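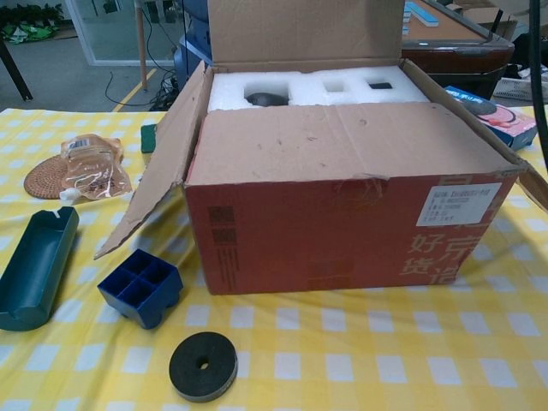 Ticket: Arm presses on front flap during box packing, protective stop
Status: Closed
Opened: 13/09/2023
Site: Mevdale, packing bench
Equipment: Jevetti bench arm with parallel gripper, overhead camera, Mirani pick-and-place software
Reported by: site
Handled by: Halport support

Problem as reported

The arm is set up to put small items into the white foam insert in a cardboard shipping box. It picks correctly from the table. On the way down to the insert it sometimes comes in too far forward, the gripper touches the front flap and the arm keeps pushing until it goes into protective stop. The log counts 58 of these stops in 1,137 placements. Nobody has been hurt. On one occasion the box was pushed back along the table and the tablecloth went with it, and an operator reached in to hold the box before the arm had stopped.

We have restarted the controller and rerun the camera calibration. Neither made a difference.

Support, first reply

Please stop running the job in automatic until the reach-in has been looked at. Manual jog at low speed is fine.

Please send:
- the event log covering at least one full shift
- the force limit and speed set for the place move
- the overlay view from the camera for one good placement and one bad one
- whether the flaps are held back in any way

Site

Log and overlays attached. Speed on the place move is 55 per cent. Force limit is whatever it was set to at installation, we haven't touched it. The flaps aren't held. All four are opened by hand and left where they fall, and the front one tends to lean in over the opening. The boxes are reused, so the card is scuffed and the flaps don't stay folded back.

The table has a yellow and white checked cloth on it. It was there for the installation too.

Support

Thank you. Two things show up in the overlays.

1. In the bad placement the software has taken the edge of the front flap as the front wall of the box. The box position is therefore wrong by about the depth of the overhang, and the target cavity is shifted towards the operator side. The good placement has the flap lying further out.

2. The outline of the box also wanders along the lines of the checked cloth. It is a smaller error, but it adds to the first one.

The force limit in your log is the factory value for rigid trays. It is too high for card. The arm can bend a flap and slide the box a fair distance before the limit trips, and that matches what you saw.

Please try the following in this order and run a batch after each step, so we know which one did what.

Step 1. Lower the force limit to the soft container preset. Leave the speed alone.
Step 2. Fold the front flap fully out and clip it. Any wide clip will do if it stays below the approach height.
Step 3. Change the locating feature from "box outline" to "insert outline". The foam is much brighter than the card and the software should find it more reliably.
Step 4. Take the cloth off or cover it with a plain mat, and fix the mat down.

Site

Step 1 done. The stops still happen but the box hardly moves now.

Step 2 done. No flap contact in the batch. One placement landed on the rim between two cavities and the item had to be lifted off by hand.

Step 3 done, then had to be undone. With the insert outline selected the arm refused to start, error "target occupied". The middle cavity was empty and that was the one we had asked for.

Support

The error comes from the occupancy check, which is still using cavity positions taught from the box outline. After changing the locating feature you need to teach the cavities again. Menu: Job, Container, Cavities, Teach. Do it with an empty insert. If there are already items in the other cavities, the check will store them as part of the foam.

Site

That was the cause. We had taught it with items still in. Took everything out, taught it again, ran a batch with the flap clipped. All placements in the right cavities, no stops.

Step 4 also done, grey mat taped at the corners. Couldn't see any further change in the placements but the box doesn't slide, so we're keeping it.

Support

Good. On the reach-in: there is no guard on this bench, so please add to your work instruction that the box is only touched after pause has been pressed and the status light is steady amber. The soft container preset doesn't replace this. We would also like the job locked so that the force limit can't be changed without the supervisor code.

Site

Instruction changed and job locked. Running in automatic again. OK to close.

Closing note

Cause: box located from a leaning front flap, force limit left at the rigid tray value.
Fix: soft container preset, flap clipped back, insert outline used for location, cavities retaught with the insert empty.
Left open: the "target occupied" message gives no hint that reteaching is needed. Passed to Mirani as a change request, planned for the December release.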